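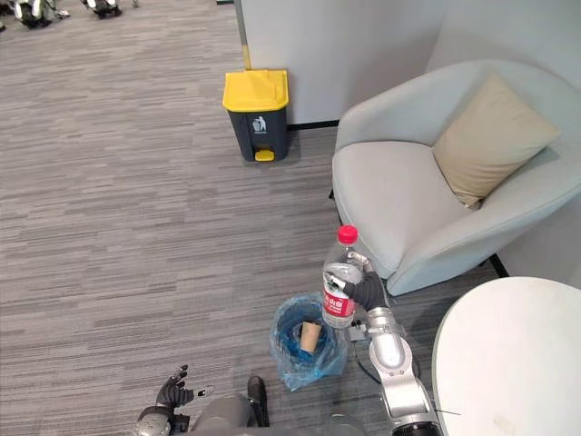
Week 6 handout: Loss of hand communication during a pick-and-discard task

Applied Robotics and Safe Operation
Lecturer: Jean Drummond
Lab supervisor: Biljana Papadopoulos

Bring this to the lab session. You will need the timeline and the fault table to do the worksheet.

6.1 Background

The task was a simple one. A humanoid with two arms and multi-fingered hands takes a drink container, moves it over a bin, and opens the hand. The work was done at the Wurnholm site in May, in an ordinary carpeted office area, using the Fumurach hand controller and the Brerkis logging software. The team ran 154 trials. In 17 of those the right hand did not open when it was told to. In one of the 17 a person was struck on the forearm when the arm moved. The injury was a bruise and needed no treatment beyond a cold pack, but it was reported and investigated as a contact incident, which is correct under the site rules and under ours.

Most of these notes are about that one trial. The other 16 matter too, as you'll see in 6.4, since any of them could have ended the same way.

6.2 Timeline of the incident trial

Times are from the start of the trial, taken from the Brerkis log and then checked against the operator's notes.

0 s. Trial starts. Robot standing, both arms enabled. Operator at the console, assistant in the work area but outside the marked line.

9 s. Right hand closes on the bottle. Grip force normal.

14 s. Right arm reaches the release pose over the bin.

15 s. Open command sent to right hand. No acknowledgement.

15 to 18 s. Command repeated by the controller. Still no acknowledgement. Hand status shown on the console as "holding".

19 s. Task program times out and goes to its paused state. Arm holds position with the motors powered.

24 s. Assistant crosses the line and takes hold of the bottle to pull it free.

26 s. Hand communication comes back. The stored open command is carried out and the hand opens.

26 s. Task program sees the acknowledgement it was waiting for, leaves the paused state without asking the operator, and starts the retract move.

27 s. Right arm strikes the assistant's forearm.

27 s. Operator presses the emergency stop.

Note the gap between 19 s and 24 s. For five seconds the robot was perfectly still, and both people in the room took that to mean it had stopped. It had not stopped in any sense that would protect a person. It was waiting.

6.3 Stopped, paused and holding

These words get used loosely in conversation. In your reports, please use them as follows.

Emergency stopped: the stop circuit has been opened. Drive power is removed or the drives are in a safe state. Motion can't resume until somebody resets the circuit and then gives a separate start command.

Paused: the program has suspended its own motion. Drives are powered. What brings it out of the pause depends entirely on how the program was written.

Holding: a joint or hand is keeping its last commanded position. This can happen in any powered state. A hand that has lost communication will often go on holding, and for a good reason, as you would not want it to drop a load every time a message was late.

From two metres away you can't tell the three apart. The console can tell you if it has been set up to. In this case the console showed the hand status but not the program state, so the word "holding" was the only thing on the screen for the operator to go by.

6.4 Cause of the lost communication

The first theory was a software fault in the Fumurach controller. The team spent most of a week on it. They replayed the messages, swapped the controller for a spare and got the same fault twice more with the spare fitted.

Biljana then sorted the 17 faulty trials by robot stance instead of by time of day. In 15 of them the robot had taken at least one sidestep before reaching the bin. In the other two it had turned on the spot. There were no faults in trials where the feet stayed put. That moved attention from the controller to the cabling.

A cable on the floor near a walking machine can be stood on, dragged by the edge of a foot, or pulled tight when the body turns. When the team measured the slack at the wrist end, there was 167 mm less than the drawing called for. A modest pull at floor level was enough to load the connector. The connector did not come out. It shifted in its housing far enough to break contact on the data pins while the power pins stayed connected, and it settled back when the load came off. The hand therefore kept its grip strength and lost its instructions.

Intermittent faults of this sort are hard to catch on the bench. With the robot standing still and the cable slack, every test passes.

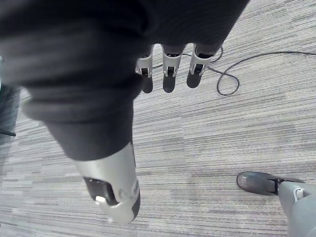

Why didn't the operator press the emergency stop as soon as the hand failed to open?

The operator believed the trial had already ended in a safe state. The task had timed out, the arm was still, and a failure to release had happened often enough by then to be treated as a nuisance. Pressing the stop would also have meant a full restart, which took several minutes each time. The site procedure did not say that a failed release required a stop. It does now.

6.5 Contributing factors

Work through these before the lab. For each one, decide whether it is a hardware, software, procedure or supervision matter. Several belong under more than one heading and you will not lose marks for a choice you can defend.

a) Wrist cable fitted with less slack than drawn. No check of slack in the commissioning sheet.

b) Cable free to lie where the feet could reach it.

c) Open command kept in a queue with no expiry. It was carried out 11 seconds after it was first sent.

d) Task program allowed to leave its paused state on a message from the hand, with no operator action.

e) Program state missing from the console.

f) Earlier failed releases written up as "bottle stuck" and closed without follow-up.

g) Informal habit of pulling the item out of the hand by reaching in. The assistant had done it before, and had seen others do it.

Students usually want to pick (g) as the cause. Be careful with that. The assistant did break the rule about the line, and the report says so. But the rule had been broken in at least six earlier trials with no comment from anyone, and the robot gave no sign that this time was any different. If your only recommendation is "remind staff not to reach in", you have left (a) to (f) exactly as they were.

6.6 What the log does and does not show

The log for the incident trial has 2987 lines. You will be given the full file in the lab. A few warnings about it.

The log records commands sent, not motion made. A line saying the open command was sent tells you nothing about the fingers.

The Brerkis software drops repeated messages after the third. The controller kept sending well past that, but you won't see it.

Hand and arm are logged by separate clocks. They drift apart by up to a fifth of a second over a long session. For this incident the order of events at 26 s matters, so line the clocks up first using the shared start marker.

The emergency stop appears as one line. The time given is when the logger noticed, a little after the button was pressed.

6.7 Changes made

Hardware. Wrist cable replaced with one of the drawn length, clamped at the forearm and again at the upper arm. Locking connector fitted. Cables now have a fixed route and are checked with the robot in both sidestep positions before it is enabled.

Software. Hand commands expire after one second. Loss of hand communication now latches a fault that only the operator can clear. The program can't leave its paused state by itself.

Console. Program state shown in large text above the hand status.

Procedure. A failed release is a stop event. Anyone going past the line does so only with the emergency stop pressed and the operator saying "stopped" out loud. The item stays in the hand until then.

The Teixeira group, who run the same hand on a fixed bench arm, took up the software changes as well. They had never had the cable fault, having no feet to stand on the cable, but their queue had no expiry either.

After the changes the task was run again with deliberate pulls on the cable. Each pull that broke contact produced a latched fault and no arm movement. That tests the software response. It does not show that the new clamp and connector will last, and the six-monthly inspection was added for that reason.

6.8 Before the lab

Read your own lab's stop procedure and write down, in one sentence each, what state the robot is in after (i) a task timeout, (ii) the pause key and (iii) the emergency stop. If you can't find the answer for one of them, write that down and bring it to Biljana.

Closed shoes and tied-back hair as usual. Sleeves rolled or fitted at the wrist. The Saturday catch-up session is for people who missed Week 5 and can't be used to swap out of Week 6.

Worksheet is due at the start of the Week 7 lecture, two pages at most. Put your timeline first and your recommendations after it, with each recommendation marked with the letter of the factor it deals with.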